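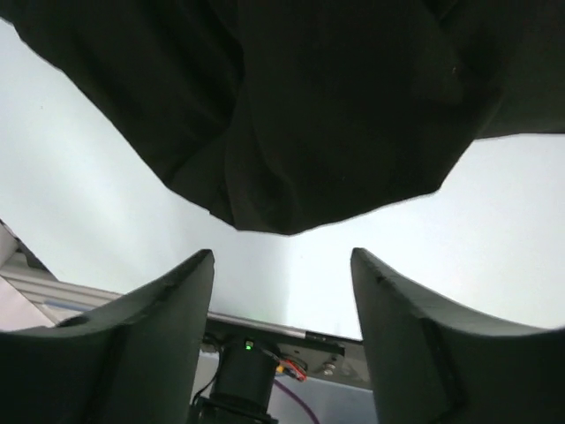

Print | E-mail

The case for owning fewer black things

Oct 13, 2021

Every load of laundry I do ends the same way, with a pile of black cloth on the bed and me standing over it like a man identifying luggage. I own, by the last count my patience allowed, six black T-shirts, two black sweaters and a number of items that could be either. Hold one up against a pale wall and all you get is an outline. A big piece of black fabric, hanging in folds with its lower edge sagging to a lopsided point, could be almost anything with a hem or without one. The neck hole is in there somewhere. So, presumably, is the front.

The clothing business has decided this is what we want. When I walked through the Losulik outlet in August, a good 70 feet of rack was black, with one beige cardigan at the end looking as if it had come to the wrong funeral. Jasto, where I bought most of my own supply, sells its basic tee in "black," "ink" and "night." I have all three. In the drawer they are one shirt.

The argument for black is that it goes with everything and hides stains. I grant the stains. It also hides holes, inside-out seams, and the difference between a clean shirt and the one I wore to paint the porch. What it doesn't hide is lint. I spent $69 on a Goh sweater that collects it with more energy than I have ever brought to a hobby.

White laundry has its problems, mainly spaghetti, but it folds fast. You can see a sleeve. My striped shirts practically fold themselves, having been printed with guidelines. With black I go by feel, hunting for the tag, and I still end up with a bundle that gets pushed to the back and found in spring.

My neighbors on Sandow Street tell me to buy a brighter lamp. I did, around 80 dollars' worth of lamp, and now I can see very well that I am holding something black.

I have since bought a green shirt. It's a bit loud, and my wife says it makes me look like I sell insurance, but I folded it in the time it takes to find a black one's collar.

Print | E-mail this column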